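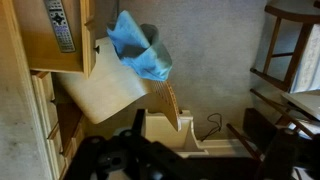 About Clirkness

Clirkness is a small shared workshop in Belovmont where people build robot arms for the home. We started when Blažena Baláž wanted an arm that could open a drawer in her living room and hand her the remote, and found four friends who wanted to know if it could be done on a kitchen-table budget!

Blažena still does the mechanical design. Matěj Michalík writes the control code, Vilém Ďurica looks after wiring and motors, and Dalibor Šimek prints parts (and reprints them, and reprints them again). Ľudovít Matoušek keeps the parts list and teaches the soldering evenings, which we all love.

Our current arm is called Havlíček. It has a camera at the wrist, and we try it out among ordinary furniture, because a drawer with a small dark knob is a wonderful problem. How hard do you pull? Where do you let go? We logged 346 drawer attempts for the first version and 2395 for the second, and we still get excited every time a new grip goes on.

The workshop has 2 benches, a printer corner and a shelf of spare servos that anyone building here can use. We try to keep a full arm under 500 euros in parts. Drawings and code are free to copy, mistakes included.

New builders are welcome, with or without experience. The next open evening is 16th June, and in July we begin work on Killelgate, a smaller arm on a rolling base. Bring a laptop if you have one, and any old motors you'd like to see moving again!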